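Updated 6 Mar 2025

## Preparing a shelf for the Junetti tidying service

Households enrolled in the Junetti service receive a hand-held gripper on loan, together with a Nokska charging base and a printed guide. The household member uses the gripper to put a shelf in order several times over, and the recordings are used to set up the automated arm delivered in the second stage. The following tips supplement the printed guide. They apply to open shelves, small cabinets and bathroom units.

### Before starting

- Wipe the shelf board and let it dry fully. Dust on the gripping pads reduces their hold on glazed and plastic surfaces.
- Remove anything weighing more than 500 grams. Heavier items should be moved by hand and left out of the session.
- Close all caps and lids. Pump dispensers should be turned to the locked position where the model allows it.
- Check that both square markers on the gripper fingers are clean and lie flat. A lifted corner should be pressed down, never taped over.
- Keep cables off the path between the shelf and the place where the user stands.

### Order of work

Begin with rigid items and finish with soft ones. Books should be gripped across the spine at mid-height and set down upright before the fingers are opened. Thin paperbacks tend to follow the neighboring volume, and it is advisable to hold the row steady with the free hand.

Lidded containers should be gripped by the body. The knob on a lid is not a lifting point. Where a container stands on a saucer, the two pieces are to be moved separately.

Towels should be rolled before they are placed. A firm roll keeps its shape between the fingers; a loose fold opens as it is lifted and may knock over small bottles. Place the towel last, toward the front, and leave the tall items behind it.

Each session is limited to 44 minutes. Five complete passes of one shelf are sufficient for most households.

### Shelves with curved or slatted sides

Units of bamboo or similar wood with inward-curving sides leave less room at the top than at the board. Approach from the front, keep the wrist low, and lift only as far as the item requires. Slats should not be used as a rest for the fingers.

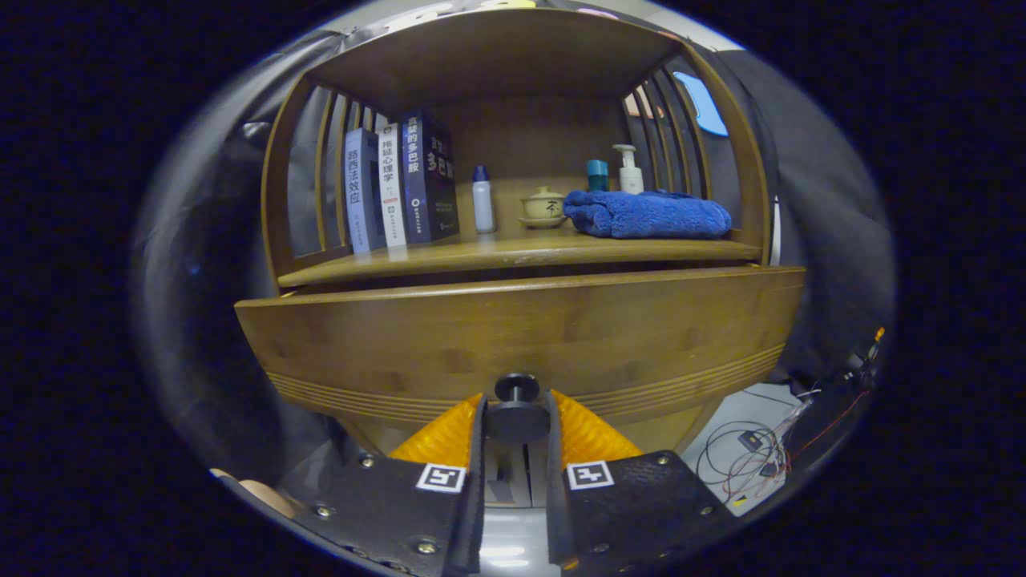 Bamboo marks easily along its edges. Users who find pale scratches after a session should apply a little food-safe oil with a soft cloth and allow it to soak in overnight.

### Cost and returns

The first stage of the service is offered at 3375 credits, payable through the Aguiar household account. Replacement gripping pads are supplied by Musitz and should be ordered as a pair. Grippers are to be returned in the original case with the charging base. Personal items left in the case will be held until the end of March.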